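Care of a Two-Arm Handling Cell: What We Learned in One Term
2025-05-21
By Stamatia Chrysikopoulos

Search reports Enter keyword Go
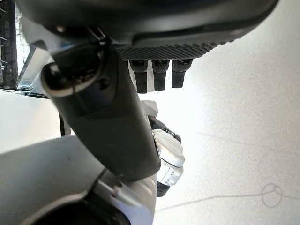

My project was to write and test a care plan for the handling cell in the Stergiou laboratory at Illcombe. The cell was installed in November, and until this term it had no written plan. Each group that used it cleaned what looked dirty and tightened what felt loose. I was asked to make one plan that a first-year student can follow alone. I started with the gripper, as most of the complaints in the log book were about it. The three black fingertips under the housing are of different lengths, so I first wanted a fixed rule for which one goes where. The log book calls them one, two and three, but two groups had counted from opposite sides. In my plan the longest is always number one. The textured strip that they hang from also has its own line in the plan, because dust stays in such a fine diamond pattern and a dry cloth does not take it out. We use a soft brush, always in the direction of the strip.

1. State of the cell at the beginning

I read all 46 entries in the log book before I touched anything. The most common remark was "slips", without any other detail. It was not written what object slipped, or at what grip force, or after how many cycles. From such notes I could not find a cause. My supervisor advised me to make a new log sheet before making any repair, and this was good advice, although at that time I was impatient.

The new sheet has 8 fields. The most useful one is "last thing changed". Two faults were found only from this field. In one case a fingertip was replaced and the grip setting was left as it was for the old, worn one. In the other case the wrist cover was removed for cleaning and one screw was put back too long, so it touched the cable at full rotation.

2. The weekly routine

The routine takes 37 minutes when one person does it. At first it took me 60, mostly because I walked back and forth for tools. Now the tools are in one Tendar case next to the emergency stop.

The order of work is:
- Park both arms with the Tenero control program and lock out the power.
- Brush the grip strip, then wipe the fingertips with a damp cloth.
- Pull each fingertip gently to the side. If it moves, write it in the sheet and stop.
- Look at the joint caps for cracks and for grease at the rim.
- Turn on the power and run the slow test path with nothing in the gripper.

I had the fourth step at the end in my first version. It was a mistake. With the power on, the arm holds itself in a position where the lower side of the cap is difficult to see.

3. Replacing a fingertip

This is the only repair that students may do without the technician. The old tip must be kept in a bag with the date until the new one has passed the grip test. I did the replacement four times. The second time I pressed the tip in at an angle and it seemed correct, but in the test the block turned in the grip. I took it out, cleaned the seat and pressed again, straight, and after this the block was held well. I added a drawing of the correct angle to the appendix.

4. Problems that remain

The grip setting is still entered by hand after each replacement. It can be forgotten, as we have seen. I wrote a reminder into the sheet, but a check in the program would be safer, and I had no permission to change the program.

I also could not say how long a fingertip lasts. One term is too short, and the groups use the cell very unequally. The sheets should be kept for the next student, who may continue from sheet 1 and compare. I would ask this person to also look at the cable at the wrist, which I checked only by eye.

Contact: Stergiou laboratory, Illcombe | Copyright 2025 | Back to top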